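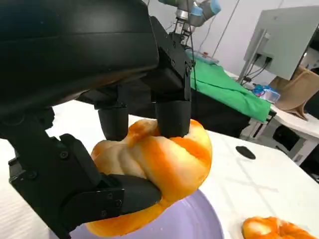

想给小食堂买台机械手,现在能干活了吗?

面包铺老板两口子 发表于 周三

先说情况。我们店不大,早上做面包,中午给旁边两栋楼送简餐,每份里有一个面包、一个水果。装盘这个活又碎又烦,从早上5点站到9点,两个人轮着来。早班的工不好招,招来了也留不住。

上个月有个做设备的来推销,牌子叫Surkow,说他们的手能抓面包、抓水果,摆盘、收杯子都行,装好就能用。视频我看了,确实抓起来了,可视频谁都会剪。报价没敢往下问,光每年保养那一项就让我老公把脸拉下来了。

想问懂行的几个事:
软的东西它抓不抓得住,会不会捏扁?我们的面包上面有糖浆,黏的。
水果大小不一样,要不要每次重新调?
收盘子收杯子这种,家里或者小店里到底有没有人真在用?
一天要装332份,赶不赶得上人?

别跟我讲什么未来趋势,就说现在。谢谢各位,在线等,面还在醒着。

老麦子

我在一个中央厨房做过设备维护,那边试过一套Juška的手,算是有点经验,说说。

抓面包能抓。问题在力道。硬皮的没事,软的、带夹层的、上面刷了糖的,指头一压就有印子。调轻了又滑,尤其糖浆没干的时候,指头上沾一层,第二个就开始粘,得停下来擦。我们当时4个钟头擦了不知道多少回,擦的人还不如自己装。

速度更别提。熟练工装一份也就几秒,它要先看、再伸、再合、再抬、再放,中间还要想一想(我们都这么叫)。稳当的时候30秒一份,你那个量自己算吧,早饭能送成晚饭。

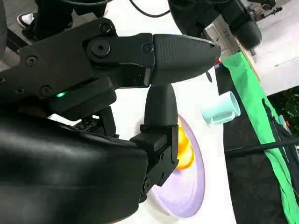 那薄杯子、塑料杯子之类的机器能收吗?
能收一部分。杯口朝上、互相隔开、位置差不太多的,成功率还行;叠在一起的、倒着的、里面还剩半杯水的,现在基本要靠人。透明和半透明的杯子又难一层,摄像头经常判断不准边缘在哪,手就合早了或者合偏了。想省事就换成不透明的硬杯子,比换机器便宜得多。

还有一个坑:指头形状。两个指头的简单,便宜,坏了好换,抓方的圆的都凑合。多指头的像人手,看着厉害,关节多,螺丝也多,清洁起来要命。食品这块你还得问清楚指头的材料能不能碰吃的,让他出书面的东西,口头说的不算。

所以我的意见,先别买。真想试就让Surkow拿机器到你店里,用你的面包、你的盘子、你店里早上那个灯光,跑满一个早班。他要是只肯在自己展厅里演示,你就知道了。

云朵不开火

楼上说的太悲观了吧。我家用的Claveck的扫地机都三年了,挺好的,科技发展很快的,建议支持一下。

老麦子 回复 云朵不开火

扫地机跟抓东西是两码事……地是平的,面包不是。

下夜班的钳工

我不做食品,在车间,Menau这边,给机床上下料。说下我们的情况,供参考。

上下料是真能用,我们两台天天在跑。前提是料一样大,摆得整齐,位置固定。你把料随便往筐里一倒让它自己挑,就得加视觉,加钱,还得有个人会调。我们那个会调的五月份走了,机器趴了两个星期,没人敢动。

放到你那边,水果其实比面包好办。橙子苹果皮厚,捏一下没关系,圆的,从哪边抓都差不多。大小差一点不用重调,夹爪自己会停在那个力上(前提是买带力控的,没力控的别要)。麻烦的是放,圆的东西一松手就滚,盘子最好带个凹槽。

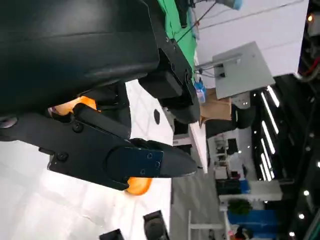
夹爪夹着橙色的圆东西,桌面是白色的。

再说几个买之前要看的:
桌子要稳,机械臂一动桌子跟着晃,抓哪儿都偏。
线要理好。我们头一回就是线挂住了,停了半天。
人和机器的活动范围要分开,你们后厨那么挤,这条可能直接就过不了。
备件多久到货,问清楚,写进合同。

要是我,就让它只管水果那一道,面包还是人放。一道工序跑顺了再说下一道。别一上来就想全包,卖设备的最喜欢你想全包。

面包铺老板两口子 补充

谢谢老麦子和钳工师傅,讲得很明白。后厨量了一下,过道确实不够宽,放一条臂人就得侧着走。杯子的事先照说的换硬的。Surkow那边我已经回了,让他带机器过来跑早班,他说要请示领导,等消息吧。

另外盘子带凹槽的有人知道哪里能批发吗,要能进洗碗机的那种,圆的优先。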